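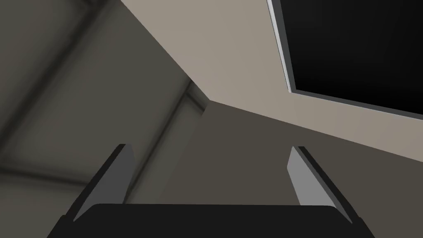

Figure 2. Gripper open, nothing held, fingers pointing up toward the corner of the room (simulation view).

4.2 Starting a shift with the packing cell

The Lellwood cell takes over the lifting that was done by hand at the Kullport site. Packers now load trays, clear stops and check the count at the end of the run. Each shift has one named cell operator. Write that name on the board before you start.

1. Sign in at the panel with your own badge number. Do not use the login of the person before you.
2. Select program 697 and wait for the ready message.
3. Open the simulation view and compare it with Figure 2. Both fingers should be open, with a clear gap between them.
4. Walk the floor marking and close the gate behind you.
5. Press Start. The first two cycles run at reduced speed – stay at the panel until they finish.

Note: The simulation view does not show people or loose trays. Look through the gate as well.

CAUTION: Never reach over the gate to free a tray. Press Stop, wait for the arm to park, then open the gate.

If the panel shows fault 1673, leave the cell stopped and call Severin Hofstetter in maintenance. Packers are not expected to clear this fault, and time lost to it does not count against the line.

Staff moving from hand packing to the cell get two paired shifts first. Wendelin Imhof keeps the training list. Ask him for a place before the August changeover.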